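Arranging throw pillows on a sectional in a shared lounge

January 2023
Posted by Lorena Benítez
215 views · 2 comments · 3 shares

Our residence has recently furnished its visitors' lounge with a long beige sectional from the Skilten line. The headrests are adjustable, and the button-tufted back is higher than that of the sofa it replaced. We have a small supply of throw pillows in differing colors and would like a consistent arrangement that staff can restore at the end of each day. Guests tend to push the pillows to one end, and several have asked for somewhere to rest the lower back.
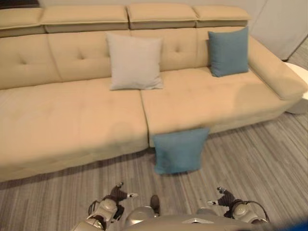

The lounge sectional, right-hand end, with the side table.

Please advise on how many pillows are suitable, where they should be placed, and whether a brushed fabric cover needs particular care. Our budget for replacements is $100.

Hortensia Cisternas
12 found this helpful

For a sectional of this depth, I would recommend one pillow near each arm and one close to a seam between the seat cushions. Place the lighter colors toward the middle and keep a stronger color, such as a blue, for an end. Pillows should lean against the backrest and remain below the headrests, which guests will wish to adjust.

A soft pillow should be lifted by both sides and lowered onto the seat. When it is held in this way, the filling settles toward the middle – shake it lightly and press the corners inward before setting it down.
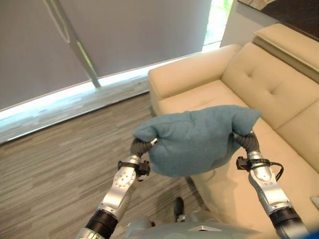

Waltik Residence – Household Services Department

Brushed covers should be vacuumed with an upholstery attachment on low suction. Follow the sewn-in label for washing. If the cover has a zipper, close it before laundering. We replace our inserts each May, and a budget of $100 has been adequate for a lounge of nearly 70 seats.

Pillows should not be stored on the floor, including on carpet, where the fabric collects lint. Dark gray textiles show it most.
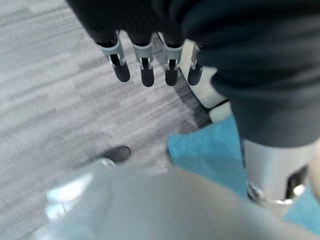
Acuña
2 found this helpful

Three pillows is enough. We had more and they ended up behind the sofa. I cannot comment on washing, as ours are spot cleaned only.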